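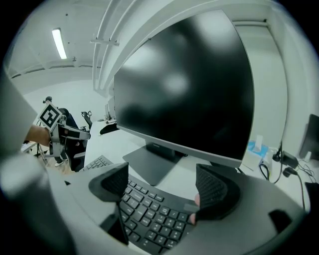 Why does the planner wait before it closes the fingers? It waits for the pose estimate to become stable, and with my current settings it becomes stable too late.

28/01/2025

I write the answer first today, so that I find it quickly when I open this diary again. It took me most of the day to be able to write it in one sentence.

In the morning I started the Walletti planner with the same settings as last week. The approach was good, the path was smooth, and then the fingers stayed open above the object for a long moment. I thought first of the network. I always think first of the network. I measured the delay between the two processes and it was small, so I lost one hour on this and learned only that the cable is fine.

After this I read the log line by line. The planner asks the tracker for a pose and a confidence. If the confidence is under the limit, it asks again after 44 milliseconds. This part I wrote myself, in April, and I had forgotten it completely. There is a comment next to it which says "temporary". The filter in the tracker keeps the last 200 samples, and when the gripper slows down near the object, old samples from the fast part of the motion are still inside. So the filter believes that the pose is uncertain, although the hand is almost still. The planner is polite and waits.

I made the filter window shorter. The waiting became less, but the pose began to shake, and one time the planner corrected the wrist three times to the left and three times to the right before it closed. This is worse to look at than the waiting. I put the old value back.

My second idea was better. I let the window depend on the speed: when the speed drops, the filter forgets the old samples faster. I tested it on the recordings in the Fernness folder before I touched anything live. For most of them the fingers close when I would close them myself. For the recordings with a shiny surface it is not so clear. The marker detection drops out for some moments there, and my new rule reads the missing data as speed zero. It then forgets everything and has nothing to work with. I must treat "no data" and "no motion" as two different things. It sounds very simple when I write it down.

The replay tool also gave me trouble. It loads the complete recording before it shows the first step, and with the long ones, more than 3000 steps, I sit and look at a gray window. I changed it so that it loads 1000 steps and continues in the background. The slider jumps a little when the next part arrives. I can live with this. I also added a key to mark a moment, because until now I wrote the step numbers on paper and then could not read my own sevens.

After lunch we talked about the calibration of the two hands. The time stamps come from two clocks, and Relline, our small sync program, corrects the difference only at the start. In a long session the left hand slowly runs ahead of the right one. For picking up a single object it does not matter. For passing an object from one hand to the other it does, and the policy then learns to let go too early. I would like to correct the difference all the time and not only once, but if the correction makes a jump, the velocity has a spike, and my new filter rule will not like it. So the two problems touch each other. I did not expect this in the morning.

I wrote a short message to the Kowalchuk list to ask if somebody has a smooth way to correct the clock. I read it four times before sending. In English I am never sure if "could you please" is polite or impatient.

Not finished: the rule for missing data, a test for it, and the comment "temporary", which I should either delete or make true. The speed-dependent window is on its own branch and is not merged. I also want to try the confidence limit separately, with the old window, to see how much of the waiting comes from the limit alone. I changed only one thing at a time today and I am a little proud of it.

Tomorrow I begin with the test, before I open the mail.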